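Foam pads or plain pads for hand-held grippers?
Forum: Grippers and end tooling

rorer_bench
We have two sets of fingers for our hand-held grippers and I need to settle on one before we order more. Set A is the Hollel pad, a dark fuzzy foam on a flat plate. Set B is the Oakley pad, plain silicone, a bit thinner. The test is picking up and hanging small things on a display stand with a bar across the top. I did 50 tries with each on Monday.
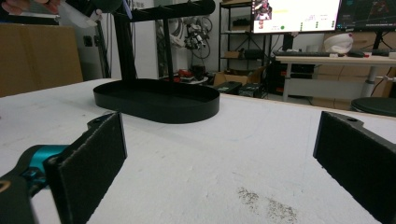

Foam dropped 2, silicone dropped 9. I had expected it to go the other way, as the silicone feels much grippier to the touch. Most of the silicone drops came when I let go and the item stuck to one finger and swung off.

tinplate
Did you swap the order at all? If you did all of one set first you were better at the job by the time you got to the second.

rorer_bench
Silicone first, foam second. So yes, that could be part of it.

tinplate
Then I wouldn't order anything on those numbers. Do ten of one and ten of the other and keep swapping.

gantry_mo
Disagree with the above, a bit. Practice helps but it doesn't stop silicone sticking on release. We had the same thing at Cadmont with light items and dusting the pads only helped for an hour. My worry with foam is wear. Ours went shiny at the tips and then began to slip. What are you hanging?

rorer_bench
Soft toys on plastic clips for the most part. The clip is the awkward bit. You have to get it over the bar with the toy swinging underneath, and if you hold it by the toy you can't steer the clip at all.

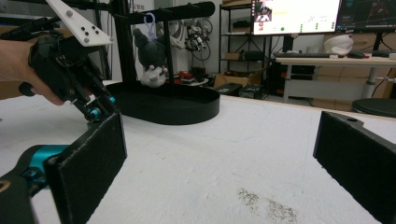

I've been holding the clip itself side-on, low down, and closing slowly. Foam gives enough that the clip doesn't twist. With silicone it tends to turn in the fingers as soon as it touches the bar.

halfstep
What about the camera view? Thick pads hide the last bit of the approach on ours. We went to a thinner pad for that reason alone and put up with the extra drops.

rorer_bench
Not a problem so far, but the clips are fairly big. I can see it mattering with screws.

gantry_mo
How long has the foam been on?

rorer_bench
130 picks, counting the warm-up. No shine yet.

gantry_mo
That's early. Ours took a good deal longer than that to go. Order one spare pair and wait.

tinplate
Agree on waiting. Still want to see it done with the order swapped.

rorer_bench
Fair enough. I'll redo both sets in blocks of ten and post the drops for each block. Spare foam pair is on order.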